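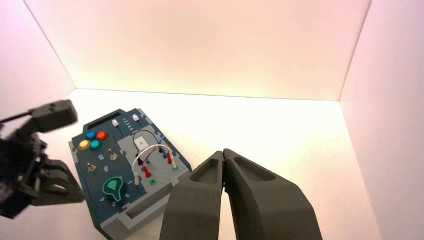 Paiva 2 à l'essai : planifier à deux bras sur une planche de tâches

Paiva est le planificateur de mouvements édité par Jusport. Nous l'utilisons depuis août sur notre cellule à deux bras, et la version 2 a remplacé la première sans réécriture du code d'appel.

La planche réunit ce qui met d'habitude un planificateur en difficulté : boutons-poussoirs, curseurs, interrupteurs à bascule, gros bouton rotatif, fils et fiches dans un espace serré. Chaque élément se déclare dans un fichier texte, avec son repère et sa direction d'approche. Comptez une bonne journée pour tout saisir.

Planification

Sur 1704 requêtes rejouées depuis nos journaux, 1571 ont donné une trajectoire valide au premier appel. Les échecs concernent surtout la zone de câblage, quand les deux pinces travaillent près l'une de l'autre. Le temps de calcul médian est de 80 ms. Il monte à plus de 500 ms dès qu'on active l'évitement entre bras -- c'est long pour replanifier en cours de geste.

Perception

Le module de recalage fonctionne bien sur la planche rigide. Les fils souples ne sont pas modélisés, il faut les traiter à part.

Outils

Le visualiseur est clair et permet de revenir pas à pas sur une collision. La documentation, elle, date encore de la version 1 par endroits. Magnus MacBrayne a dû lire le code source pour retrouver l'unité des marges de sécurité (des millimètres).

Nous gardons Paiva pour les boutons et les curseurs. Pour les fiches, nous restons sur notre commande en effort.

Ross Baxter, 1er avril 2018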